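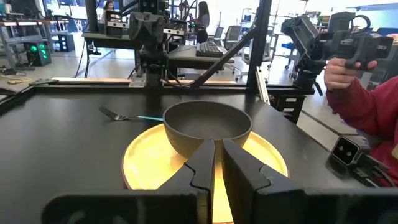 Search this site Go

Home Courses Handouts Reading List Contact

Unit 4: Glazes and Fired Surfaces
Instructor: Kalliopi Athanasiadis
Posted January 5, 2026

A glaze is a thin coat of glass melted onto a clay body. Every glaze needs three kinds of ingredient. Silica forms the glass. A flux, such as feldspar or calcium carbonate, brings the melting point down to what the kiln can reach. Alumina stiffens the melt so that it stays on a vertical wall and does not run onto the shelf.

Gloss and matte

A glossy glaze has melted fully and cooled with a smooth skin. Light bounces off it in one direction, so highlights look sharp. A matte surface scatters light. There are two common ways to get one:

Crystal matte. The glaze melts, then very small crystals grow in it during slow cooling. Cool the same glaze fast and it may come out shiny.

Underfired matte. The glaze never melted completely. It can look fine on the shelf but it stains, and acids may attack it. Do not use it inside anything meant for food.

Győző Medve's notes on the Mollden test kiln are in the course folder. Read the section on cooling before the lab. His tiles were held for 30 minutes at the top temperature, and the two cooling schedules are listed side by side.

Rims and edges

Glaze pulls away from sharp edges as it melts. Where the coat is thin, the clay color shows through – brown on an iron-bearing body, pale on a white one. Throwing ridges do the same on a smaller scale, thin on the crest and thick in the groove.

Fit

Glaze and clay shrink at different rates as they cool. If the glaze shrinks more, it crazes. If it shrinks less, it is squeezed and may shiver off at the rim. Added silica usually cures crazing. Shivering is rarer and more dangerous – the flakes are sharp.

For the lab

Bring 9 bisque tiles, labeled on the back in oxide. Wear a mask when weighing dry materials. Wipe the feet of all tiles before loading.

Reading: Plirness packet, sections 2 and 4. The quiz is in March.

Filed under: Ceramics I, Materials, Handouts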